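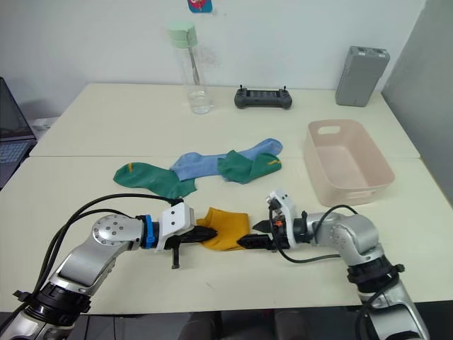

Who Actually Votes? Notes for the token governance session
Speaker: Emmanuel Obura
3 August 2021

Slide 1. Title
Thank Ilgın Kurtuluş for the invitation. Say up front that I hold no Arard tokens and no Turkum tokens. I did hold Turkum until January and sold at a loss, so people can weigh that however they like.

Slide 2. The pitch
Read the line from the Arard launch post out loud: "Every holder is a decision maker." Let it sit for a second. Ask for a show of hands: who here owns a governance token of any kind? Then: who has voted with it? Expect far fewer hands. Don't make fun of anyone, I have skipped plenty of votes myself.

Slide 3. What the chain says
Arard's fee proposal. 2,811 wallets could vote. 466 did. That is around one in six, and the team's blog called it record turnout. It may well be a record. I'd like to know what the old one was, and I couldn't find it published anywhere.

Now the part the blog left out. Four wallets held enough votes between them to pass the thing with everyone else against. All four voted yes within the same hour.
(Careful here. I can't show that the four wallets belong to different people, or to the same person. If someone pushes, say so. Kheri Mussa traced the funding and got as far as an exchange, and there the trail stops.)

Slide 4. "But you can delegate"
This is the usual answer and it deserves a fair hearing. Delegation does raise the turnout number. What does it do to the concentration number? On Barasa, most delegated votes went to the names at the top of the list on the voting page. The list was sorted by size. Draw your own conclusions about the sorting.

Skip the Barasa chart if running behind.

Slide 5. Zuker
People will bring up Zuker as the one that works. Ottó Vida made the case to me over email and he makes it well: caps on each wallet, longer voting windows, a plain summary with every proposal. I like the summaries. The caps I don't buy. A cap per wallet only holds back a person who can't be bothered to open a second wallet, and opening one is free.
Pause for Ottó, he is likely to be in the room.

Slide 6. What I would ask before buying
How many wallets does it take to pass a proposal alone?
Who can write a proposal, and who can block one?
Has the team ever lost a vote? What happened next?
Can the contract be changed without any vote at all? (Turkum's could. It was in the docs, far down the page. I hadn't read that far.)

Slide 7. Questions
Nyokabi Rweyemamu is moderating and will cut me off on time. If asked whether I think all of this is a scam: no. I think a lot of it is a company with a comment box, priced as if it were something more. If asked for price predictions, pass.
Leave the wallet data link up on screen while people file out.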